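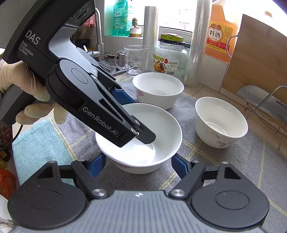

Mollevham, December 2023

I'm looking for a second pair of hands to help me look after one hand-held gripper, and if you like small screws and tidy cables, please keep reading!

I'm Minttu, and I run the upkeep side of a kitchen handling project at Uratis. We use the gripper around bowls, glass and bottles, with a glove on, at an ordinary kitchen counter. My job is keeping it fit to use. Since August I've done that alone (with Syahrul Pelupessy covering when I'm away), and the bench pile is winning.

What you'd be doing, mostly: wiping down the rubber fingertip pad and changing it when it gets shiny, checking the screws on the long finger arm, feeling for play in the pivots, and getting crumbs and dishwater gunk out of the linkage at the bottom. That last one takes patience and a soft brush. You'd also look over the cable where it leaves the handle, then open and close the jaws 100 times before signing the thing back out. Everything goes in the log, even the boring days. Especially those, please.

You don't need a degree. Bike repair, sewing machines, camera repair, all great. You do need steady hands, good light manners (I share the bench lamp) and no latex allergy, as the gloves we have are latex.

It's 40 hours a month and we're flexible about when. I'll train you myself.

To apply, write me a few lines about something you fixed, or tried to, and send it to Minttu Oksanen at Uratis with job number 2249 in the subject line. No cover letter, I won't read it!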